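Porque é que a madeira tem veios?

Para crianças a partir dos 9 anos. Texto de Liesl Holzer.

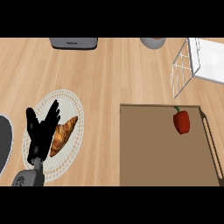 A madeira é o material que forma o tronco, os ramos e as raízes das árvores. As linhas que se observam numa tábua chamam-se veios. A sua forma depende da maneira como a árvore cresceu e do modo como o tronco foi serrado.

Como cresce um tronco

Por baixo da casca existe uma camada muito fina de células, chamada câmbio. O câmbio produz madeira nova para o lado de dentro e casca nova para o lado de fora. É por isso que o tronco engrossa. A altura aumenta de outra maneira, nas pontas dos ramos. Um prego espetado num tronco fica sempre à mesma altura do chão, mesmo que a árvore cresça muito.

Os anéis

Nas regiões com estações bem marcadas, a árvore cresce depressa na primavera e forma madeira clara, com células largas. No verão cresce mais devagar e forma madeira mais escura, com células apertadas. No inverno quase para. Uma faixa clara e uma faixa escura formam, em geral, um anel, que corresponde a um ano de vida. Um tronco com 24 anéis vem de uma árvore que cresceu durante 24 anos acima do ponto do corte.

Um anel estreito pode indicar um ano seco ou frio. Um anel largo indica um ano favorável. A ciência que estuda os anéis chama-se dendrocronologia – do grego «dendron», que significa árvore.

Dos anéis aos veios

Quando o tronco é cortado de través, como uma rodela de cenoura, os anéis aparecem como círculos. Quando é serrado ao comprido, os mesmos anéis aparecem como linhas. Se o corte passa pelo centro, as linhas ficam quase direitas. Se passa mais perto da casca, formam arcos e bicos.

Os nós são restos de ramos. À medida que o tronco engrossa, a madeira nova envolve a base do ramo, e os veios desviam-se em volta dela.

Experiência

Material: uma folha de papel fino, um lápis de cera e uma tábua por envernizar.

1. Coloca a folha sobre a tábua.
2. Passa o lápis de cera deitado, sem carregar muito.
3. Repete noutra tábua e compara as linhas.

Palavras novas

Câmbio – camada de células que produz madeira e casca.
Cerne – parte interior do tronco, muitas vezes mais escura.
Borne – parte exterior da madeira, por onde sobe a água.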